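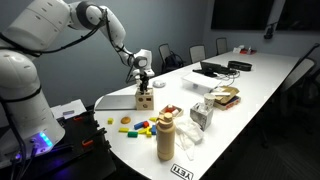 Kesstead to require well and septic check before home sales

Homes in Kesstead with a private well or septic system will need an inspection before they change hands, under a rule the township board passed in August.

The rule covers houses, cabins and manufactured homes on their own lots. Vacant land is exempt, and so are transfers between spouses or from a parent to a child. Homes on the village sewer line do not need the septic part of the check but must still have the well tested if they have one.

Sellers will pay for the inspection and must give the report to the buyer before closing. The township will keep a copy. A failed report does not stop a sale. Buyer and seller can agree on who will make the repairs, and money for the work can be held in escrow until it is finished.

Township records list 219 homes that use a private septic system. Most are on the east side, along Dirska Road and the north shore of Bach Lake, where lots were split off from farms and the sewer line was never extended. Many of the systems have no drawing on file, and the township does not know when they were put in.

Þröstur Kirkegaard, the township zoning administrator, told the board that his office gets calls from new owners who learn about a bad drain field during their first spring in the house.

"They ask us what was there when they bought it, and we don't have anything to show them," Kirkegaard said. "A report at the time of sale gives them something to start with."

The inspector will locate the tank, open it, measure the sludge and walk the drain field. For wells, the inspector will look at the cap and casing and send a water sample to a lab for bacteria and nitrates. Owners of older homes may have to dig down to the tank lid ahead of the visit, or pay extra to have it done.

A report will be good for 3 years. A seller whose house was inspected within that time can use the existing report, as long as no bedrooms have been added.
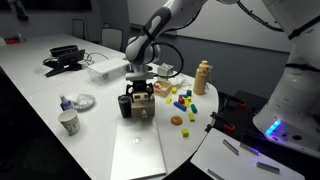

A robot arm with a two-finger gripper over a white table.

Jutix, a real estate office that handles many of the lake listings, asked the board to put off the start date until next spring. The office said it had no objection to the inspections but was worried about finding enough licensed inspectors. In a letter read at the meeting, it said a delayed report could cost a buyer a locked mortgage rate.

The board kept the start date but added a winter provision. If the ground is frozen and the tank cannot be opened, the sale can close with a signed agreement to finish the inspection once the ground thaws. The buyer must be named in that agreement, and the township must get a copy before closing.

Two residents spoke against the rule. One said most lenders already ask for a water test and that cash buyers should be free to skip it. The other, who owns a cabin on Dirska Road, said the cost would fall hardest on people selling small places that are used only part of the year.

A third speaker supported it. She said the lot she bought on Bach Lake has over 200 feet of frontage, but that the only spot left for a new drain field was under the driveway. She has had the driveway moved.

Sales with a signed purchase agreement already in place when the rule takes effect are not covered. The same goes for homes that are being refinanced, as no change of owner is involved.

Anyone who closes without a required report can be fined by the township. The seller is responsible for the fine, and it does not undo the sale.

The full text of the rule, an application form and a list of licensed inspectors are available at the township office. Owners who want to find out whether a system drawing is on file can ask at the front counter. There is no charge to look at the file, but copies must be paid for at pickup.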